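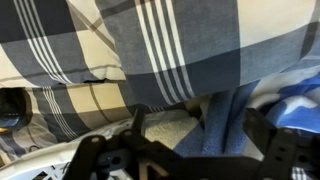 Automated linen collection is the use of robot arms to pick up towels, sheets and other textiles in a bedroom and to put them in a container for washing. It is a branch of housekeeping automation and is studied mainly for hotels, guest apartments and care homes. The work looks simple to a person, but textiles have no fixed shape, and one item often lies partly on another. A cream terry towel between a plaid sheet and a blue fleece blanket, for instance, must be taken by the two fingers without pulling the blanket along. For this reason many systems look at the bed from close to the gripper and also from a fixed point in the room.

Background

Machines came to the hotel laundry long before they came to the hotel room. Washing, drying and ironing have been mechanical for generations, and large laundries also use machines to feed and fold flat sheets. The collection of used linen stayed as hand work. A room attendant bends over the bed, separates the items, shakes them and carries them out. In most houses this is done together with the change of the bed, so the time for it is seldom measured alone.

One of the smaller employers to try the method is Nuvonar, a company which rents furnished apartments in Stetach. It has 80 units, and its linen is washed by an outside laundry, Esposito. The trial began in January with one apartment and two attendants per shift.

Method

The usual arrangement has one or two arms beside the bed and an open basket within their reach. The arm goes down over the item, closes its fingers on a corner or a raised fold, lifts, moves over the basket and opens. A corner is preferred, as the cloth then hangs narrow and is easier to lower. If the grip is taken in the middle, the cloth hangs wide and may catch on the rim. 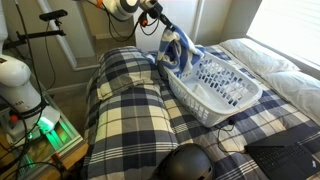
Does the attendant still have to be in the room? At Nuvonar the attendant stays in the apartment but works in the kitchen or the bathroom while the arm is running, and is called by a short tone when an item has been missed twice.

The software used there, Zurnimine, keeps a record of each attempt. In the first period it recorded 979 attempts, of which about 800 ended with the item in the basket. The remaining ones were mostly thin pillowcases and cloths that were lying flat. These give the fingers very little to hold, and the attendants soon learned to push them into a small heap before they started the program.

Changes in the work

The largest change for the staff is in the order of tasks. Before, an attendant started with the bed and finished with the floor. Now the basket has to be placed first, the personal things of the guest have to be moved away from the bed, and the kitchen is cleaned while the arm works. Elli Räsänen, head of housekeeping at the company, has described the first weeks as slower than hand work, mainly by reason of this new order – people went back to the bed from habit and had to wait.

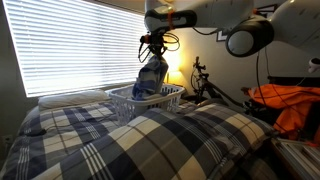

Waiting was later reduced by giving the arm a fixed period of 30 minutes. When the period is over, the attendant stops the program and collects by hand whatever remains. The rule was asked for by the attendants themselves, who did not want their break to depend on a difficult duvet cover.

Bending is less frequent with the new method, and this was named by most of the staff as its main advantage. On the other side, some found the work more lonely. Two attendants formerly stripped a large bed together and talked during it; now they are more often in different rooms. Pay did not change in the trial. A new duty, checking of the gripper fingers for threads and hair at the end of the shift, was added to the job description after a discussion with the technician, Hernán Sotelo. 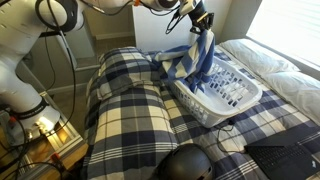
Sorting is still a weak point of automated collection. The machine has to decide where one item ends and the next begins, and a fold which lies over another textile can mislead it. A blue-and-white striped towel may hang partly in the basket while another fold of it spreads over a rolled comforter, and if the fingers open at such a moment, the towel can slide to either side. Attendants at Nuvonar were taught to look at the rim of the basket first when they come back to the bedroom. Stained pieces are taken out by hand before the program starts, as Esposito wants them in a separate bag.

See also

Housekeeping
Industrial laundry
Robot gripper

Reader comments (3)

marit_l, 9 January 2026
Good article, but the section about changes should say more on training. How many days did they get? In our hotel we get one hour for any new machine and then good luck.

Towelboy
I did this job for six years and my back agrees with the part on bending. Talking over the bed I would miss too though!

P. Okker
Small correction: terry is easy for grippers because of the loops, the article could mention it. Microfiber is the bad one.

Reply to this comment | Report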